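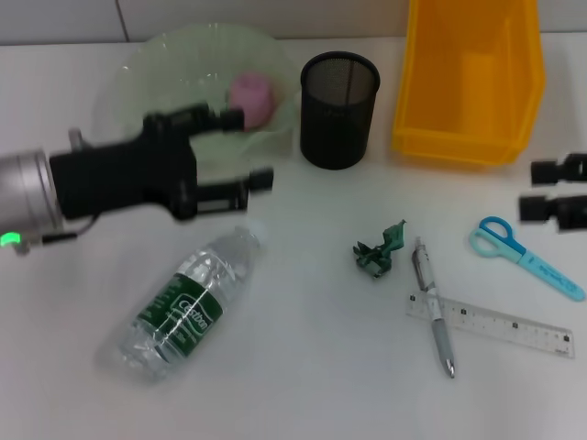 Home Notebook Methods People

16/08/2025

Read through the Tessier supplier sheet on the new dish soap again. They claim 400 plates per capful. I don't believe it. Our own June run with Brilar stopped foaming at 35, same grease, same tap water. Priit thinks they rinse between plates and leave that out. Probably.

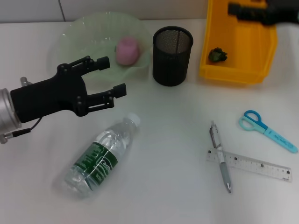

Pale green dish, scalloped rim.

Wekesa wants to repeat with hard water. Fine, but foam isn't cleaning, and we keep writing as if it were. Elaine's weighed residues from June don't follow the foam height at all. One had 485 mg left under a full head of suds. Until somebody shows me otherwise I'm ignoring the foam column.

Also: Mwajuma found the sheet's footnote. "Lightly soiled." No fat weight given, no temperature. Have asked Tessier for both, not holding my breath.

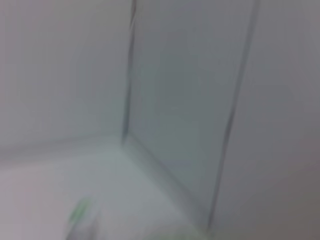 Clear upright panel, out of focus.

To do: weigh lard before spreading, stop trusting the kitchen scale, ask Kimutai where the second thermometer went. Order more Brilar.

Recent entries
Limescale and vinegar, again
Does the sponge matter?
Jetell tablets: first weighings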